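Hillside house at Pominlow opens its doors to the view
10 Sep 2018

A new family house on the slope above Pominlow has been finished, and it is a joy to see a small site handled with this much care. Designed by the architect Špela Lazarević for the developer Ustonetti, the house is called Mridha and sits on a strip of land that had been passed over for years as too steep and too narrow to build on.

Lazarević has turned both problems to good use. The house steps down the hill in two long storeys, each pushed a little further out than the one above, so the roof of the lower floor becomes a terrace for the upper one. You come in at the top, from the lane, through a plain front door in a wall of pale brick. It gives very little away. Then the hall turns a corner and the whole valley is there in front of you, through a window 18 metres long.

It is a terrific moment, and Lazarević admits she fought for it. "The first drawings had the kitchen at the entrance, which was practical and a bit dull," she says. "I kept moving it down the hill until the hall had nothing in it but light."

The kitchen ended up on the lower floor, next to a big dining room with a ceiling of larch boards. Both rooms open straight on to the garden. In summer the glass doors slide right back into a pocket in the wall, and the stone floor carries on outside at the same level, so you hardly notice where the room stops (the threshold drain is hidden under a slot you could miss even if you were looking for it). Bedrooms are on the upper floor, tucked into the hill side where it is quiet and cool, and every one of them has a deep window seat with a drawer underneath.

Materials have been kept simple. The lower storey is board-marked concrete, left bare inside and out, and the grain of the timber shuttering shows up beautifully in the late afternoon. Above it everything is brick and larch. The boards will turn silver over time, and the owners have been asked not to oil them! Inside, the walls are lime plaster with no paint at all, and the staircase is a single run of folded steel with oak treads, made in one piece and lowered in before the roof went on.

The steep plot made for a slow start on site. Retaining walls had to be cast in short sections, working from the bottom up, and the lane is too tight for large lorries, so most deliveries came on small vans. Unirow, the contractor, lost several weeks to rain and still managed to hand over the keys ahead of the date in the contract. 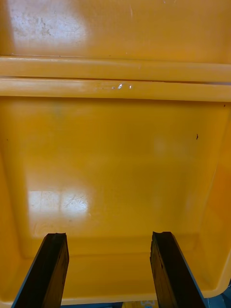

Heating comes from a ground-source pump, and the lower floor borrows a good deal of warmth from the hill behind it. Rainwater from the terrace is collected in a tank under the drive and used for the garden, with enough stored to last up to 30 days in a dry spell. Planting has only just begun. The plan is for hawthorn and field maple along the boundary, a small orchard on the flattest part of the plot, and thyme between the paving stones by the kitchen doors.

Ustonetti has already asked Lazarević to look at the neighbouring plot, which is even narrower and has an old spring running through the middle. She hopes to have sketches ready in December and is keen to keep the water in view, perhaps with a bridge to the front door. Visits to Mridha can be arranged with the architect's office until the owners move in.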